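サイト内検索　キーワードを入力　検索　詳細条件

二百回目の布団

箱が届いたのは十二月の終わりで、私は二日ほど玄関に置いたままにした。届いた家電を二日置いておくのは昔からの習慣で、同居人には縁起担ぎだと思われている。こちらとしては頭を冷やす時間のつもりだ。広告の文句が耳に残っているうちに箱を開けると、たいてい甘い点をつけてしまう。

中身はHestettiという名の道具だった。手に持って使う黒いグリッパーと、薄い冊子と、返送用の伝票。冊子の表紙には「あなたの手つきを、寝室に。」と刷ってある。私は製品評を書いて暮らしていて、この手の文句には読点がひとつ多いと思うことにしている。

仕組みはこうだ。客は自分の家で、自分の布団を、このグリッパーでつまんで整える。それを200回やる。記録はStestentという会社に送られ、会社はその家の布団の癖を覚えた腕を一台よこす。以後は腕が毎朝ベッドを整える。使用料は一日あたり1,335円、気に入らなければ14日以内に返せる。

一日あたり、と書くところがうまい。私は冊子の余白に三十を掛けた数字を書き、その下に線を引いた。

「布団くらい自分で直せばいいのに」と同居人は言った。

「直してるよ。だから200回もかかるんだ」

「それ、もう直ってるよね」

原稿の書き出しはこれで決まった、と私は思った。

一日目、つまむ

冊子によれば、最初の三十回は「考えずに」つまむことになっている。考えずに、というのが難しい。両手でグリッパーを構えて布団の前に立つと、人はかならず考える。どこから持ち上げるのが正しいのか。そもそも布団に正しい場所などあるのか。手ならば勝手にやってしまうことが、二本の黒い指を通したとたんに、初めて箸を持たされた日のようになる。

私は山のいちばん高いところを狙った。指先が布を押し、布は押されたぶんだけ沈み、沈んだ隣がふくらんだ。挟めたと思って引くと、つまんでいるのは表の布だけで、中の厚みはついてこない。引けば引くほど皺が集まる。直すために触っているのに、触る前のほうがまだ見られた。

冊子には「失敗も大切な記録です」とある。私はこういう一文を信用しない。失敗まで買い取ってくれる会社はない。買い取らずに集めるだけなら、こちらは無給で失敗していることになる。

寝室の灯りは弱い。おまけに黄緑がかっていて、引っ越した日から替えよう替えようと言いながら、ふたりとも脚立を出さない。皺の影はオリーブ色に沈み、高いところだけが白っぽく浮く。明るいところは軽く見える。だから私はつい明るいところばかりつまんだ。腕がこれを覚えたら、暗い側の布団は一生そのままになるかもしれない。 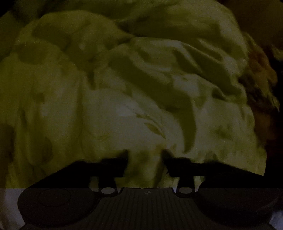 四日目、問い合わせ

Stestentの窓口は文字だけで、返事は早かった。早すぎる返事も私は信用しない。

「部屋が暗くても記録になりますか」

「はい。ふだんのお部屋のままが、いちばんよい記録になります」

「つまむ場所が偏っている気がするのですが」

「はい。お客様らしさとして学習されます」

「同じ場所ばかりつまむのが、私らしさですか」

「はい」

三度続けて「はい」で始まる返事を受け取って、私は椅子の背にもたれた。何を訊いても肯定される。試しに、このサービスは必要ですかと書きかけて、消した。「はい」と返ってくるのが目に見えていたし、見えている返事に腹を立てるのは時間の無駄だ。

代わりに成績を尋ねた。パンフレットには「86パーセントのご家庭で、朝のベッドが整いました」とある。整ったというのは誰が決めたのか。

返事は少しだけ遅れた。

「ご家庭ごとの基準によります」

つまり、まあこんなものかと思った家が86パーセントあった、ということだろう。うちの同居人なら初日にそう言う。あの人は枕が床に落ちていても、まあこんなものかと言う人だ。

九日目、Fallahiの敷物

同居人が妙なことを言いだした。うちの布団で覚えた腕に、よその布団が直せるのか。たとえばFallahiの宿のあれを。

Fallahiというのは、私たちが以前ひと冬だけ暮らした坂の上の町だ。宿の掛け布団がひどく重く、朝になるとふたりがかりで畳んだ。角を合わせる役と、空気を抜く役。どちらがどちらと決めた覚えはないのに、最後の日まで入れ替わらなかった。

「あれは道具じゃ無理だよ」と私は言った。

「手でも無理だったけどね。毎朝、適当だった」

「角は合ってた」

「合ってなかったよ。合ってる側を上にしてただけ」

私はその朝のことを思い出そうとしたが、浮かんでくるのは窓の白さばかりで、角のことは何ひとつ出てこなかった。製品評を書く人間としては、証言の食い違いは書きとめておくべきだ。書きとめて、あとで消した。Hestettiとは関係のない話だった。

その日の作業はのろかった。つまむ前に、布の平らなところに散った暗い緑の斑点が目についたからだ。元からの柄だったか、何かの屑がついたのか、毎晩その下で寝ているくせに、私には答えられなかった。指先で払って確かめればすぐ済む。けれど両手はグリッパーでふさがっていて、いったん置くと一回ぶんの記録が途切れる。私は斑点のあいだに狙いをつけ、指の隙間に布がのぞくのを見ながら、じりじりと寄せていった。

腕なら、と考えた。腕なら斑点を気にするだろうか。気にする人間の手つきを覚えて、そこだけ意味もなく避けて通るようになるのだろうか。よその家へ行って、斑点のない布団の上でも、見えない何かをよけてつまむ腕。それは故障と呼ばれるだろうし、Stestentなら「お客様らしさ」と呼ぶだろう。

数えてみると、まだ百にも届いていなかった。

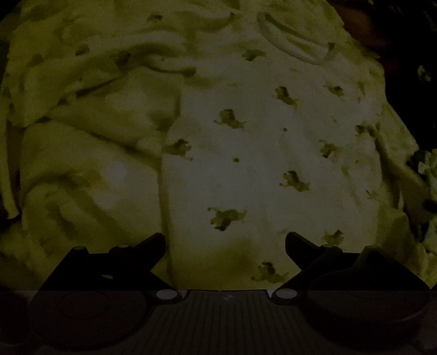

十七日目、Irkumの型番

競合品も調べた。公平を期すためで、気が進んだわけではない。

Irkumという製品は、客に何もさせない。届いた日から勝手に整える。その代わり、どの家のベッドも同じ形になる。ホテルのように端を折り込み、枕をまっすぐ立てる。使用者の感想欄には、家に帰ってきた気がしない、と書いた人がいた。その下に、帰ってきた気がしないのがよい、と書いた人もいた。どちらも星は四つだった。

評価表を作った。価格、静かさ、仕上がり、設置のしやすさ。Hestettiの欄には「未到着」が並ぶ。当然だ。腕は200回が済むまで来ない。私が半月以上かけて評価してきたのは、製品の手前にある作業だけだった。製品だと思って触っていたものは申込書の一種で、それも書き込み欄がとびきり多いやつだ。

編集部からは、締切を一週間延ばすので実機まで書いてほしいと言われた。私は、実機が来る前の原稿のほうが正直に書けると答えた。格好をつけたつもりはない。来てしまえば、私はたぶん便利さに負ける。食器洗い機のときがそうだった。半年けなし続けて、いまでは茶碗一個でも回している。

夜、同居人に評価表を見せた。

「項目が足りない」

「どこが」

「寝てる人がいるとき、どうするの」

冊子をめくったが、載っていなかった。「お休み中のご使用はお控えください」という注意さえない。作った人たちの寝室では、人はみな時間どおりに起き、布団はかならず空になるらしい。うちでは違う。私は朝が早く、同居人は遅い。ベッドが完全に空くのは昼近くで、そのころには整える意味の半分は消えている。

私は窓口に書いた。「布団に人がいる場合は」

「はい」と返事が来て、続きがなかった。しばらく待って画面を閉じた。

二十八日目、二百回

残りは週末にまとめてやった。コツのようなものはついていた。高いところを狙わない。皺の谷に片方の指を寝かせ、もう片方で迎えに行く。引くときは上へ持ち上げず、自分のほうへ少し倒す。すると厚みごとついてくる。冊子のどこにもない動きで、書いてくれていれば最初の百回はもう少しましだった。

少し得意になっている自分に気づいて、嫌な気分になった。客に腕前がついたころに、仕事を腕に渡す。うまくできている。惜しいと思わせたところで引き取るのだから、客は返品しにくい。自分が教えたものを、14日で送り返せる人は少ないだろう。私はこれを原稿に書き、太字にしてから、太字をやめた。

百九十九回目は足元の端だった。これはうまくいった。

最後の一回のために私は枕のほうへ回った。板張りの壁に、青い小さな光がひとつ灯っていた。掛け布団は真ん中で盛り上がり、その上の端から明るい色の巻き毛がはみ出している。昼まで寝ると昨夜宣言した人の髪だ。

「終わるよ」と私は小声で言った。「次で終わり」

返事はなかった。

つまめば起こす。つままなければ百九十九回のままだ。グリッパーを布団の上に構えて、私はずいぶん長く立っていたと思う。肩のあたりまで引き上げて、隙間をふさいでやればいい。手ならそうする。手なら考えずにそうして、台所へ行って湯を沸かす。 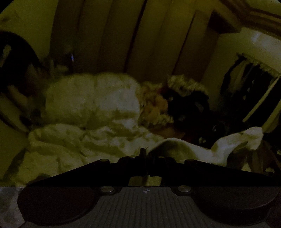
最後の一回の前。枕のほうを見て。

結局、つままなかった。グリッパーを床に置き、素手で端を引いた。布団の中から「終わった？」と声がした。

「終わった」

「嘘だ。音がしなかった」

あの道具に音などあっただろうか。ひと月近く使って、私は静かさの欄を空けたままにしていた。

昼過ぎ、Stestentから通知が届いた。記録は百九十九回です、あと一回で腕の発送準備に入ります、おめでとうございます。まだ何も終わっていないのに祝われている。私は伝票を引っぱり出し、返送の欄と継続の欄を見比べた。どちらにも鉛筆で薄く丸をつけた。

原稿にはこう書いた。道具としての出来は悪くない。指先はよく閉じるし、手も痛まなかった。ただし、サービスについては評価できない。一度も使っていないからだ。月あたりに直した金額は、契約前に必ず自分で計算すること。人が寝ている布団については、説明書に記載がない。

編集部から、結論が弱いと返ってきた。おすすめなのか、そうでないのか。

私は同居人に訊いた。あの人は遅い昼食のパンをかじりながら、ベッドのほうを見た。朝のまま、こんもりしていた。

「あれで困ってた？　うちは」

「困ってはいなかった」

「じゃあ、それで出せば」

それで出した。翌週、催促の通知がまた来た。あと一回です。私は返事をせず、グリッパーを箱に戻し、箱を玄関に置いた。二日経ったら、どちらの丸を消すか決めるつもりでいる。

2021年1月28日

お問い合わせ　｜　無断転載を禁じます ©　｜　ページの先頭へ戻る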